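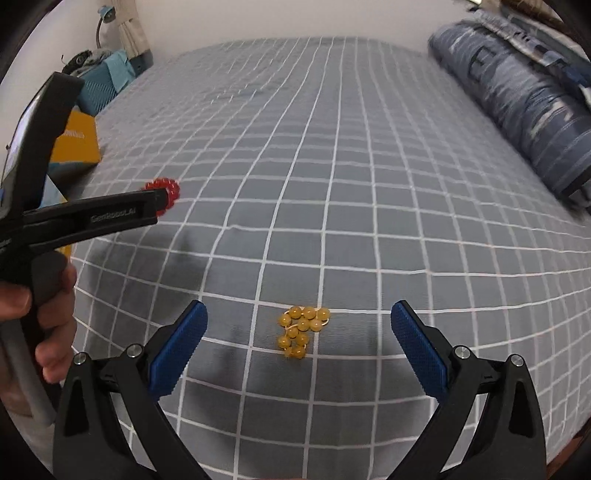
Looking after the hand-held grippers: pads, pivots and lenses

The pair of hand-held grippers at Fendbridge has been in use long enough now for us to settle on a routine, and several people at Witley have asked for it in writing. It applies to both tools in the pair. The left and right are looked after together, even when only one of them is giving trouble.

Pads first. The blue pads on the jaws have a fine dotted texture, and that texture is what holds small, smooth things such as glass or plastic beads. Skin grease and lint fill it up. Wipe both pads with a damp lint-free cloth before each session and again after every 200 picks, then let them dry in the open air. Do not use solvent. We tried it in March on an old set and the surface went shiny at the tips. If a pad has lifted at a corner, change it and its partner on the other finger. One new pad facing one worn pad makes a bead roll out sideways as the jaws close.

Next, the pivot screws. Each black finger turns on round-headed screws, and these work loose slowly. Hold the finger near the tip and rock it from side to side. A little give is normal, but a click is not. Tighten a screw by a small amount, open and close the jaws 20 times, then check again. If the finger feels stiff or is slow to open, you have gone too far and should back it off. Full strip-down is at 1,000 picks, when the screws come out one finger at a time so that the parts do not get mixed up.

The lens needs less attention than people give it. Use a blower, then the soft cloth from the Simões kit -- not the pad cloth, which carries grit. Look at the picture on the screen before you start and make sure both fingertips show in the lower part of it, about level with each other. If one sits plainly higher, the finger has been knocked and wants straightening before any recording is made.

The last check is a bead test. Lay a small elastic bracelet on the gridded sheet, bunched up as it falls, and pick it up by a single bead. Hold it just clear of the cloth, put it down and let go. Do the same with the other tool. A bunched bracelet is harder than one laid in a circle, as the cord pulls the neighbouring beads into the jaws, and a worn pad will show itself quickly. The sheet should be pulled flat first. A ridge under the bracelet makes the job easier than it ought to be and hides a poor grip.

Spare pads are in the Troditz drawer, in pairs. Please write the pick count on the card when you take a pair, and put used pads in the bin so they do not find their way back into the drawer. The revised card is dated 10/02/2019 and replaces the older one taped inside the lid.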